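Watering a plant in a jar: which tips hold up?

Most plant advice is copied from other plant advice, and I don't trust much of it. My cutting sits in an old labeled jar, and it's doing fine on tap water.

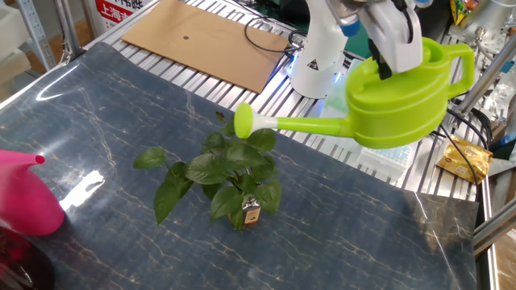 Green can, long spout, small plant.

Do you need the long spout? Oona Ikonen swears by it. I say a mug works, if you pour slowly.

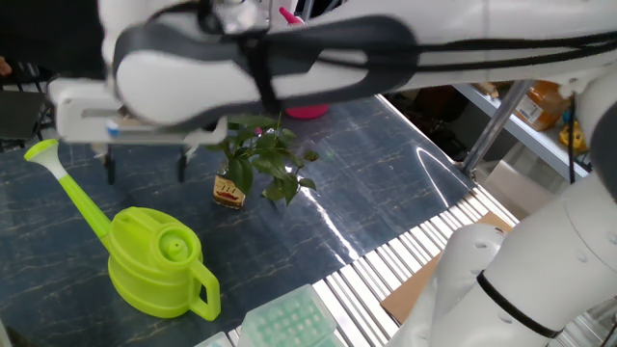

I'm also not sold on the rose. It's meant for seedlings, and over a narrow jar half the water lands on the leaves and then the table. Pull it off if it comes off.

1. Top up on Sunday, only if the level has dropped.

2. Skip the plant food for the first 2 months.

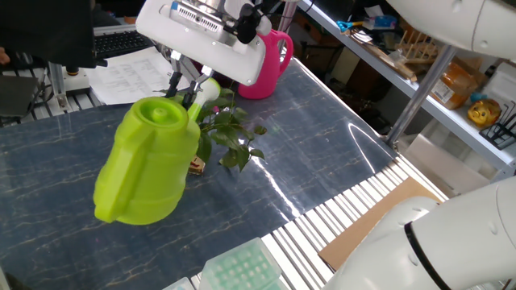

3. Wipe the table afterward. Shiny tops show every drip.

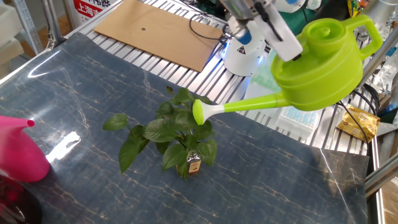
Does a jar need drainage holes?
A jar of plain water doesn't. Add soil and you'll want a real pot.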